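Review: the Gestametti hand, four months at the Wulia test kitchen

Posted in January by the kitchen desk
2 min read

I run the floor at a test kitchen with eight staff, and I'll admit I wanted to hate this thing. Closon leases us the Gestametti hand for bench clean-up, 142 hours on the clock so far, and I've come around - mostly!

It's a big black unit, three fingers and a thumb like a torch handle, and it does its work over the stainless rack by the marble wall (veg and what might be a lemon still out on the counter, as ever). 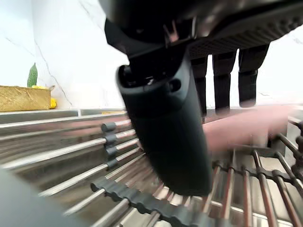

What it's changed for us

The dishie used to finish at midnight with wrecked hands. Now he's on prep two nights a week and learning knife work, and he's stoked. The flip side is that somebody has to babysit the robot, and that job landed on me with no extra pay. I've raised it.

Casual shifts have dropped a bit too, and the younger ones noticed before management said a word. Talk to your crew first if you're getting one.

Grip is great on boards and trays, fussy with thin-stemmed glasses. The grille on the underside is a pain to wipe down. We trialled the Holub before this and it was quieter, but slower.

Score: 91 out of 100. I'd renew the lease, provided the rosters get sorted.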